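Print this page | E-mail this page

March
Minutes taken by Joelle Majali

Housekeeping and stores meeting, Clodwood serviced flats

Present: Carolina Coelho (chair), Rami Aoun, Tamer Rawashdeh, Khalil Ghanem, Joelle Majali (minutes). Start 2.15 pm, in the linen room as the office was taken.

1. Last minutes
Agreed, with one correction. Khalil did not "welcome" the cupboard trial. He said he would wait and see. Changed.

2. Cupboard robot - where we are
Rami reported on the machine Pavadis want to put into the flats. It is meant to open kitchen cupboards after a guest leaves, find what has been left behind, take it out and shut the door again. All the work so far has been done in simulation, in a computer-made kitchen with a navy cabinet and a marble floor. Pavadis have run the cupboard job 800 times that way and are pleased with the results.

Tamer asked how many of the 800 were in one of our kitchens. Rami said none. Tamer asked for that to be minuted.

Khalil said the doors in the Awad wing have dropped on their hinges and you need to lift them as you pull. He has reported this before. Rami thought the simulation could be given stiff doors if someone told Pavadis which ones were stiff. Khalil asked who that someone would be and whether it would come out of cleaning time. No answer today.

Carolina pointed out that a left-behind bottle can be cooking oil, bleach or somebody's medicine, and that staff read the label and sniff the cap before deciding where it goes. Rami said the machine would put everything in one tub and a person would sort the tub. Tamer said in that case the sorting is still ours and we have gained a tub.

ACTION: Rami to ask Pavadis what happens when a bottle leaks or the lid is loose.
ACTION: Khalil to list the bad doors, during paid hours, Carolina to approve the time.

3. Staffing
The proposal from head office is that each turnover team goes from three people to 2 once the machine is in. Carolina read it out in full. It says the change will "free colleagues for guest-facing work". Joelle asked what guest-facing work there is at a building where guests let themselves in with a code. Carolina said she had put the same question and was waiting.

Tamer's view is that the third person on a team does far more than cupboards. They carry the linen down, wait in for the gas man and notice when a tap has been dripping. If you take them off the rota because a robot can open a door, the other jobs land on whoever is left. He is not against a machine doing the low cupboards, his knees would be glad of it, but he wants the sums done on the whole shift.

Rami said it was unfair to judge the thing before it had arrived. Khalil said the rota had been judged before it had arrived. Some discussion. Carolina asked everyone to keep to the item.

It was agreed that no hours will be cut during any trial. Carolina will put this in writing to head office and copy in all 17 housekeeping staff.

ACTION: Carolina, letter, before the next rota is drawn up.

4. Training
Two people would be shown how to start, stop and move the machine. Nothing has been said about pay for this. When the Wudotby floor scrubbers came in, the "superusers" got a lanyard and all the phone calls. Joelle does not want the same again and neither does anyone on earlies.

Rami to find out if the training counts as a grade change. He was doubtful, but will ask.

5. Trial dates
Pavadis have offered a Sunday, when they say the building is quiet. Carolina explained that Sunday is our heaviest day for departures. Refused. Rami will go back for a midweek slot, in 2 flats at most, with a full team on in both.

6. Any other business
The service lift is still sticking at the first floor. Khalil has asked for the key to the bleach store to be kept on its hook.

Tamer wanted it added under item 2 that he would like to see a failed attempt as well as the good ones, as he has only ever been shown the good ones. Rami said he would request some. Carolina said that if none are sent, we should minute that too.

Meeting closed 3.25 pm.

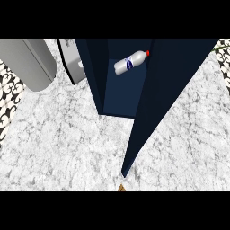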